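My logbook has a coffee ring on page one, right over my first lesson, and the entry underneath says I flew an Inach trainer out of Garkham for just under an hour. It doesn't say that I spent most of that hour apologizing to the airplane.

I came to flying late and for poor reasons. A relative gave me a gift certificate for an introductory flight, I let it sit in a drawer until the month it expired, and then I drove out on a July morning expecting a nice view and a sandwich. I got the view. The instructor let me hold the controls over the reservoir and told me I was a natural, a thing I have since heard her say to every person who walks through that door, including a man who was there to fix the soda machine.

Garkham is the kind of field where the runway is better maintained than the restroom. There's one strip, one fuel pump, and a windsock so faded that students are told to trust it for direction only. The flight school has two Inachs, both older than I am. The one I fly has a door that needs to be slammed twice — once to close it, once to convince it.

Training went about as well as you'd expect. I could climb, turn, and talk on the radio in a voice that sounded like a hostage reading a statement. Landing was another matter. The Inach likes 70 knots on final and it lets you know when you've given it something else. I gave it plenty of something else. According to my logbook it took 15 hours before I was allowed to go around the pattern alone, and I remember almost none of that first solo except how quickly the thing climbed without an instructor in it.
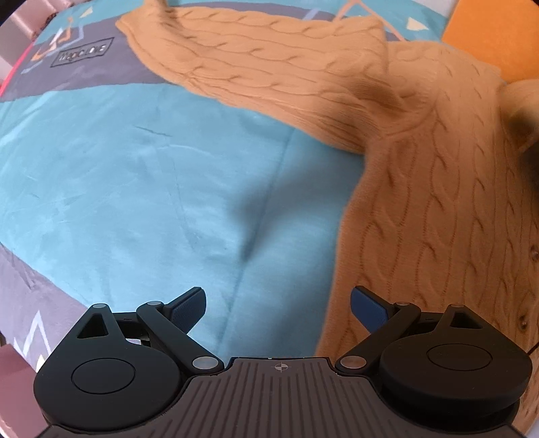

## The long one to Lakmont

The cross-country was supposed to be the reward. Garkham to Sibiya, Sibiya to Lakmont, then home, 308 nautical miles in all, which looks very manageable when you draw it on a kitchen table with a ruler.

Sibiya was easy. It has a long runway and a café with a pie case, and I signed for my fuel like somebody who did this all the time. The leg to Lakmont was where I learned what a headwind does to a plan. I watched a pickup on the county road keep pace with me for a good while and then pull ahead. I'd like to think it was speeding.

Lakmont sits in a dip between two ridges, and from the air it looks exactly like three other things in dips between ridges. I had circled over a gravel pit and announced my position to the whole frequency with great confidence before I noticed that the gravel pit had no hangars. A very kind voice on the radio asked if I might be a little south. I was a little south.

I made it home before sunset, bounced once, and slammed the door twice out of habit.

## What it cost, since people ask

My headset was secondhand and cost me 447 dollars. It's the only number I'm willing to print. The rest lives in a spreadsheet I open once a year, with the lights low.

The checkride is next month if the weather and the older of the two Inachs both hold up. I've been practicing short-field landings and saying "Lakmont traffic" out loud in the car. I still can't do a decent crosswind landing from the left.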